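We use cookies to remember your preferences and to see which pages are read. Accept all / Manage settings

Kitchen Basics, Handout 3: Washing, Draining and Putting Away

Welcome back, everyone, and thank you for bringing your own towels this time! Last session we got as far as the sink and then ran out of evening, so this handout picks up where we left off, with the greens washed and everybody wondering where to put them. Please read it through before we meet again, and scribble in the margins as much as you like.

Draining is the step most home cooks hurry (I did for years, and ate a lot of watery salad). Water left on lettuce thins the dressing, and water left on boiled potatoes makes a gluey mash. Give leafy things a good shake and then let them sit. Pasta wants hardly any time at all, so have your sauce ready first. Rinsed beans are somewhere in between, and I usually start chopping the onion while they drip.

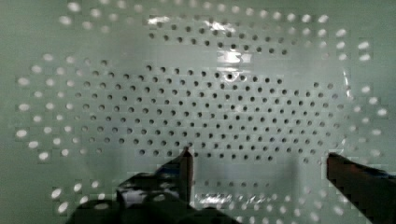
Choosing a colander is mostly a matter of what you cook. If you eat a lot of rice or lentils, you'll want a fine mesh strainer as well, and you can pick one up secondhand for very little. For everything else, look at how the holes are laid out. Staggered rows, like the ones in the pale mint-green plastic, let you fit plenty of holes close together, and I like to see them carried on up the curve and not just across the middle, so that water has somewhere to go when the food is piled high. Run a fingertip over the inside too, if you're in a shop, and feel for rough edges that would snag a soft raspberry.

Now, the cleaning! A colander looks clean long before it is. Starch dries in the holes and then it's a nuisance, so rinse from the outside in, right after you've emptied it, and go over both sides with a soft brush and a little dish soap. Hold it up to a window when you're done and look for any holes that stay blocked. A wooden toothpick will clear a stubborn one. For plastic, skip the steel wool, please, and keep it well away from a hot burner.

Let it dry upside down on a towel before you stack anything in it. The shelf in our Lunesard kitchen is deep enough for the big bowls at the back, with colanders nested in front where you can reach them.

For next time: drain a can of beans at home, leave them for 11 minutes, and write down whether the bowl underneath has collected any water. Bring your notes, a small brush and an apron. We'll be starting on knives, so closed shoes as well, please.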